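Gondeo Help — Home and Repair — Paint and Walls

Masonry paint peeling off an inside brick wall, fine on the cement render next to it

Posted by Defne Bozkurt, April 5, 2018

I have a utility room with one brick wall and one wall of bare cement render. The brick was painted in November with two coats of Comar masonry paint, straight onto the old surface after a brush down. It is now lifting in flakes, mostly in the lowest four courses. The render has never been painted and shows no change that I can find.

The paint comes away with a white powder on the back. There is no leak in the room, and the outside ground level is 100 mm below the damp course.

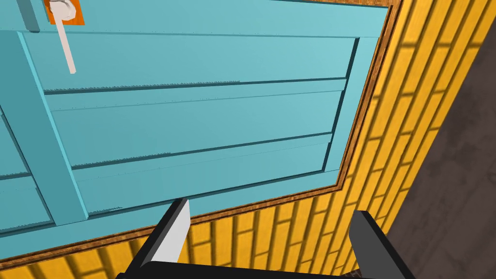 I have tried scraping and touching in a small patch. It lasted three weeks. The tin says the paint is breathable but gives no figure. Do I need to strip the whole wall, or only the part that has failed? I would also like to know whether the render needs sealing before I paint it.

3 replies, 2338 views
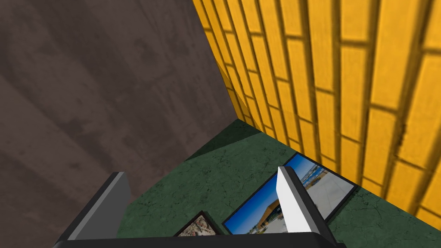 Rakiya Osagie
Plasterer, Kozan — Paint and Walls moderator

The white powder is most likely salts. Water moves through the brick, dries at the face and leaves them behind the film, which pushes the paint off. Touching in over salts will fail every time.

Strip only what is loose, plus a margin of up to 200 mm of sound paint. Brush the salts off dry with a stiff bristle brush and take the dust out of the room. Do not wash them off, as the water carries them back in. Leave the brick bare and brush again each week until nothing new appears. On a solid wall this can take a whole summer.

When you repaint, use a silicate paint on the bare brick. It will not bond to the old film, so if you want one finish throughout you will have to strip the lot. If you can live with a join, stop at a mortar line.

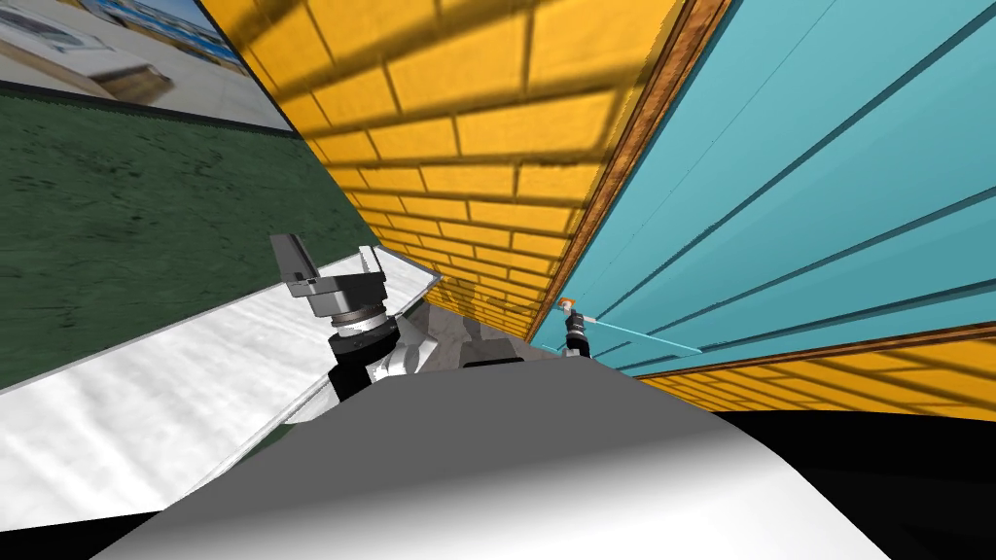

As for the render, no sealer. Tape a square of clear plastic to it, 300 mm each way, and leave it for two days. If there are droplets on the wall side, the render is still damp and painting should wait. If it is dry, one thinned coat and two full coats will do.

Check the pointing outside as well. A failed joint at low level does more harm than the wrong paint.

Musard

had the same, used stain block from the pound shop and its been ok so far. only did it last month though

Defne Bozkurt

Thank you both. Plastic test done on the render: dry. On the brick I got droplets within a day.
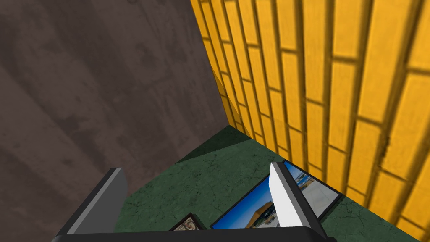 Two joints outside are open to a depth of 15 mm, both below the sill. I will rake them out and repoint in lime, then leave the inside bare until the salts stop. The stain block I will leave alone for now — it seems likely to trap the water in the same way as the paint.

Rakiya, should the silicate paint be thinned for the first coat?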